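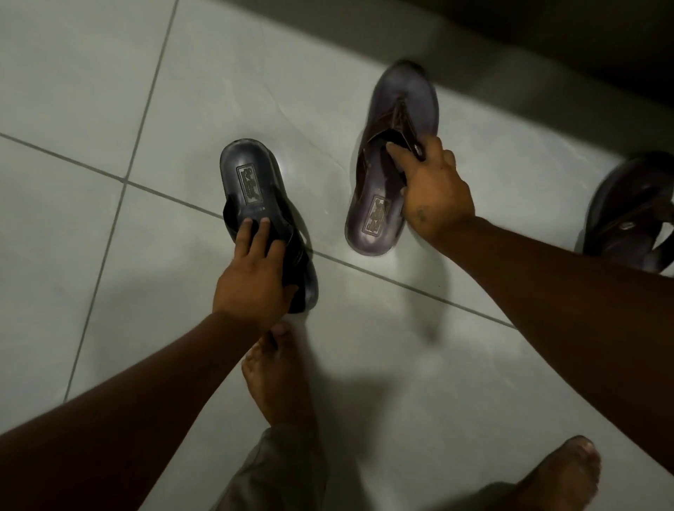
Karim Tannous
26 October 2019

1/
It has come to this. I am a grown man, barefoot on the tiles, holding two thongs that do not go together. A thread about the shoe pile by the back door, for anyone else who lives with one.

2/
Before the overseas replies start: thongs are flip-flops. Footwear. I went through this last summer with a bloke in Ohio and I'm not doing it again.

3/
The navy one and the brown one have the same sort of wide strap, the same raised rim and the same little rectangular badge on the footbed. In the dark, at bin time, with a foot feeling around for whatever's there, they are the same shoe. I have walked to the kerb in one of each more often than I'd like written down.

4/
The neighbours have seen it. Mrs Kassab across the road looked at my feet, looked at me, and said good evening in the voice you'd use at a hospital.

5/
The pile began with good intentions, as a shoe rack. We had a rack! It was called the Pralter, it came flat in a box with 57 screws, and it held up beautifully until somebody put a shoe on it.

6/
The Pralter leaned for a year. Then one evening it lay down. We stepped over it for a fortnight out of respect and after that the shoes simply went on the floor where it had been.

7/
My wife's position is that a pile is a system, because everything is in it. I've tried to argue with this and I can't find the way in.

8/
Anyway, I had a free morning and a bad attitude, so I pulled the lot out and started again. Method, if you want it: every shoe off the floor, sweep, mop, let the tiles dry, and nothing goes back until its partner turns up.

9/
The sweeping was an education. Sand, obviously. We live 257 kilometres from the nearest decent beach and went once, in January. There is more of it now than when we got home. I think it breeds.

10/
Also under there: a clothes peg, half a dog biscuit (we have not had a dog since the last house), and the Allen key for the Pralter, which I searched for on my hands and knees the night it started leaning.

11/
Tip for the mopping stage. Take your own shoes off first or you'll be chasing your own footprints to the laundry and back. Colder than expected underfoot. Refreshing is the word people use when they mean cold.

12/
Sorting by pairs sounds easy. Pick one up, find its mate, put them together, feel smug. It goes well with sneakers, which have the decency to be different colours. School shoes, fine. Gumboots, fine, though do tip them out over the garden and stand back.

13/
Thongs are where it falls apart. Navy so dark it's nearly black. Brown so dark it's nearly navy. Indoors I'd have sworn they matched. You have to hold one in each hand and tilt them about like you're landing a plane before the brown one gives itself away with a bit of purple.

14/
I said "aha" out loud when I spotted the purple. There was no one home. It was still a good aha.

15/
My daughter got back around then and asked why I don't just buy bright ones. I explained that a man my age has a certain look to maintain. She had a good long stare at the trackies and went to her room.

16/
Someone's asked in the replies about washing them. Bucket, warm water, squirt of dish liquid, old nail brush. Do the raised rim around the edge properly, that's where the muck settles. Rinse, then dry in the shade.

17/
I do mean the shade. I left a pair on the concrete in full sun two summers back and they curled up like bacon. Wore them anyway. Walked like a duck until Easter.

18/
No, I don't put them in the dishwasher. Yes, I know people who do. I've stopped eating at their place.

19/
On what to keep. My rule is that if the plug's pulled through the sole and you've fixed it with a bread tag, it gets one more season, and then it goes. The bread tag is a fine repair and I won't hear a word against it, but it is a repair with a horizon.

20/
Odd ones go in a bag on the laundry hook. If the partner hasn't shown by the end of the month, out. I used to keep odd ones for years in case. In case of what? In case I lost the other leg's shoe from a different pair in the same size and the same colour? (This did happen once. Best day of that year.)

21/
Which brings us to storage. I've been looking at racks again, God help me. The Hulletis is handsome and costs as much as a small fridge. The Lositz is a plain bench with a shelf under it, and the shop in town had it marked down in September. It wasn't marked down when I rang this morning, needless to say.

22/
One of the reviews for the Lositz just says "holds shoes". Five stars. After the Pralter, that's the most exciting thing I've ever read.

23/
For the time being it's two plastic tubs from the shed. One for thongs and sandals, one for everything with laces. Boots stand on newspaper beside them. It looks like a car boot sale but you can open the door all the way, and we hadn't managed that since winter.

24/
If you share a house with other feet, mark the things. A dab of paint pen on the underside near the heel, one colour per person. It takes 3 minutes and it'll spare you the conversation we have here every long weekend, in which four people claim the same left thong.

25/
I've given myself blue. My son wanted black, on black soles. We talked it through.

26/
Update for those following along: my wife's come home, said the floor looks lovely, kicked off her sandals beside the tubs, and kept walking. Beside. The tubs have no lids. There was nothing to open.

27/
Second update: this thread has had 971 likes, and I once posted a photo of my actual newborn son that got eleven. He's seen the numbers. He's taking it fairly well.

28/
Last one, then I'm off to put the bins out. The porch light's blown, so if you're driving past and see a bloke at the kerb, please keep your eyes above the ankle.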